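The Table From Hadbridge

So I bought the table. I know I said I wouldn't, and I know I said it out loud, in front of my sister, with my hand practically on my heart, but the thing was sitting in the window of the secondhand place in Hadbridge and it was the exact color of the inside of a banana. What was I supposed to do, keep walking?

I did keep walking, for the record. I got as far as the bakery. Then I turned back.

The man in the shop was called Ermanno Gentile. I know this because he wrote it in full across the bottom of my receipt, in capital letters, like he was signing a treaty. He told me the table had come out of a house in Cabral, up past the reservoir, and that the people there had eaten every meal off it for years and then moved somewhere with a breakfast bar. He said "breakfast bar" the way my grandmother used to say "divorce."

"You have somewhere to put it?" he asked.

I said yes. I had an apartment on the fifth floor with a kitchen you could cross in three steps, and a folding card table with a burn mark in it from the time I tried to make caramel. I had a somewhere, sure.

The card table had been Danny's. I suppose I should get that out of the way. Danny left in May with two suitcases and the good pan, and everything he didn't want stayed with me – the card table, a lamp with a crooked neck, a jar of foreign coins, a coat. For months I ate my dinners standing at the counter because sitting at his table felt like waiting for somebody. I don't think I knew that was why. I told people I liked standing. I told my sister it was good for my back!

Anyway, delivery was Saturday, January 29, 2022, sometime between eight and noon, and by seven I was already up and scrubbing the kitchen floor like I was expecting the queen. I'd dragged the card table down to the basement the night before. It went down the stairs one bang at a time and Mrs. Flasteo on three opened her door in her robe, looked at it, looked at me, and said, "Good." Then she closed the door again. We'd never really spoken before that.

It was two boys who brought it, neither of them older than 21, and they had to take the legs off on the landing to get it around the corner. One of them asked if I had a screwdriver. I had a butter knife. He looked at the butter knife for a while and then went back down all those stairs to the truck, and I stood there with his friend, who ate four of my cookies and told me about a girl in Sindovo who wouldn't text him back. I told him to wait a week. I have no idea if that was good advice.

And then they were gone and there it was, and my kitchen looked like somebody else's. It was too big, obviously. The fridge door would only open if I pushed the table toward the window, and then I couldn't get to the window. I pushed it back and forth all morning. In the end I gave up on the window, which sticks anyway.

I didn't put anything on it. I want to explain that part, because my sister called and asked what I'd put on it, flowers or a bowl or what, and I said nothing, and she went quiet like I'd told her I was ill. But I liked it with nothing on it. I pulled up the one chair and sat down and just looked at the top. I'd only ever seen it through a shop window and then under a blanket. Up close there was so much going on.
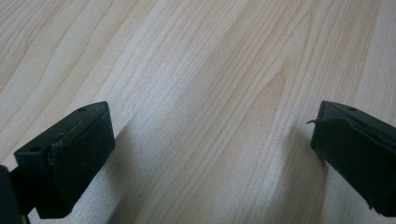
The grain was all long lines with a bit of a wobble to them, like somebody had drawn them on a bus. Some of it was nearly white and some of it was honey, and I found myself following one line with my finger to see where it went. Then I did the one next to it. I did that until my tea was cold, and then I noticed I'd been sitting down for an hour.

I thought about the people in Cabral. I gave them three kids and a dog and a father who read the paper with his elbows out. I had them arguing over who got the last potato. It was nice, having them there. I even felt a little sorry about the breakfast bar.

Around six there was a knock and it was Mrs. Flasteo, dressed this time, with a pot of soup in both hands and a dish towel over her shoulder. She said she'd heard furniture going back and forth over her head all morning – I mean, she's two floors down, so you can imagine – and she figured it was either a murder or a table.

"It's a table," I said.

"Well, I can see that," she said, because she was already past me and in the kitchen.

I had to go get the lamp and the coat off the other chair so she could sit. She put the pot down on the dish towel, right in the middle, and asked me where I kept the spoons.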